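Changed the refill in my everyday pen last month and ended up testing ink properly. Notes follow, mostly on drying time and paper.

Paper first. All tests on the same pad, a Tasach 60 gsm ruled. Thin stock, so show-through is worse than you would get on office paper.
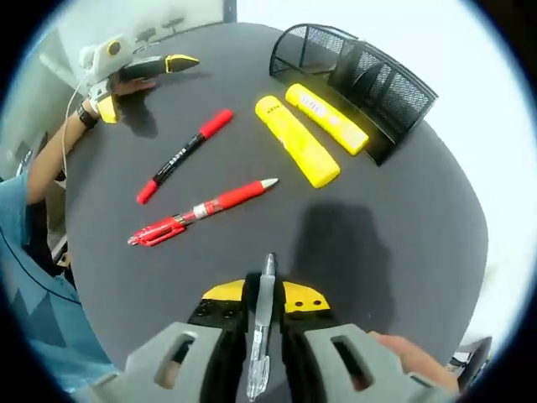

Method: draw a 5 cm line, wait, drag a dry fingertip across it. Repeat at longer intervals until nothing moves. Room at normal indoor temperature, window shut.

Ballpoint ink is oil-based and thick. It sits in the paper fibres quickly and smears very little – the exception is the blob left where a stroke starts after a pause.

Gel is water-based with pigment. The worst refill I tried, a Drirley medium, still smeared at 22 seconds. On coated card it was slower again and I stopped timing.

Left-handed writers will know this already. Your hand reaches the line in a second or two, so anything above that is academic.

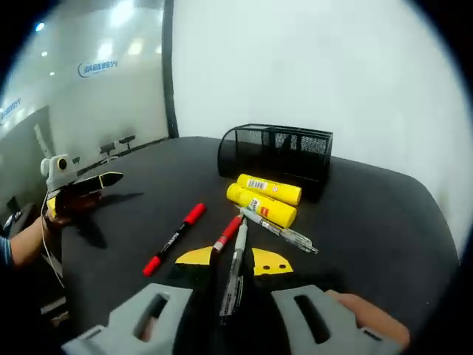 Line length next. The Wanigasekara fine refill gave 263 metres before the first skip. Measured on ruled sheets, counted by the line, so treat it as a lower bound.

The Drirley managed roughly 109 metres. Wider line, wetter flow, smaller tank. Cost per metre is more than double.

Storage matters more than I expected. Tip up for a few weeks and the gel refills were slow to start. Tip down, no trouble so far.

Next: the same tests on the heavier pad from the stationer in Riromthorpe, if they still stock it in October.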